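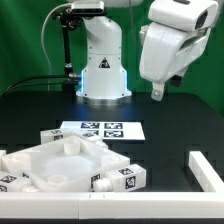 Which finger holds better, the frosted one or the dark one? It depends on how hard the wrist has to turn.

Jiahui Su had asked Pendo that in August, and Pendo, who loved a long answer (and long lunches), had promised her 50 grasps with each finger before anyone at Cotden ordered more.

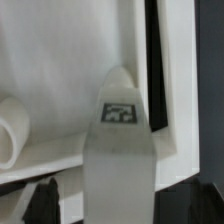 So they sat up late with tea, the two of them, and argued kindly over every slip until attempt 11, when Jiahui began keeping score on her sleeve!

The dark pair had its turn after supper. Pendo was fond of it, the way you're fond of an old dog.
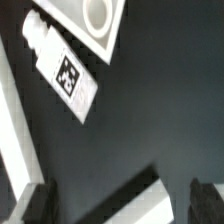

Jiahui wanted to go home, and she said so, and then she stayed. She leaned in close over the long block with the square marker printed on its flat face. "That one," she said, "and then I'm calling my mother." Pendo nudged the controller, humming, and told her to say hello from him.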